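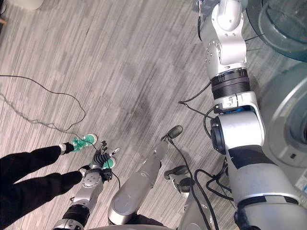 So the mural on the old Grarnell cold storage building is back, and I walked over after dinner to see it for myself (twice, if you count going back for my water bottle).

If you moved here recently, you may not know what I'm going on about. A few years ago the whole east wall was covered in herons, big gangly blue ones, painted over one summer by a local outfit called Sketance. Then the building got sold, the new owners needed to fix the brick, and one morning in April there was scaffolding and a coat of beige. I was furious! I wrote a very long email to the city about it and got a very short one back.

The new version isn't on the same wall, which I have mixed feelings about. It faces the alley behind the Bošković bakery, so you can't see it from the bus anymore. On the other hand you can now stand in front of it with a poppy seed roll in your hand, and the old spot was basically a parking lot with a view of a parking lot. The wall is 90 feet long and they used nearly all of it. There are 9 herons this time, plus a frog down near the drainpipe that I'm pretty sure is new. My neighbor says the frog was always there. We have agreed to disagree.

The money side was more interesting than I expected. Sketance put out a call for small donations over the winter and got 798 of them, mostly in the five and ten dollar range. I gave twenty and felt like a Medici. Gurent, the paint store out by the highway, sold them the exterior paint at cost and threw in the clear coat that's supposed to make it easier to wash off tags. The city kicked in $2250 for lighting, and the lights are good, warm and low, though one was already flickering when I was there around nine.

My one complaint is the color. The old herons were this dusty, almost purple blue, and the new ones are brighter, closer to a swimming pool. Maybe they'll fade. I stood there squinting for a while trying to decide if I minded, and a guy walking two dachshunds stopped and squinted too, and we had a nice chat about the beige years.

There's talk of doing the underpass next, the one by the library that always smells like wet pennies. I'd be all for it. Sketance has a sign-up sheet at the bakery counter for people who want to help with priming, and I put my name down even though I'm terrible with a roller (ask my bathroom ceiling). Go early if you want a roll, they were out of the poppy seed by ten this morning.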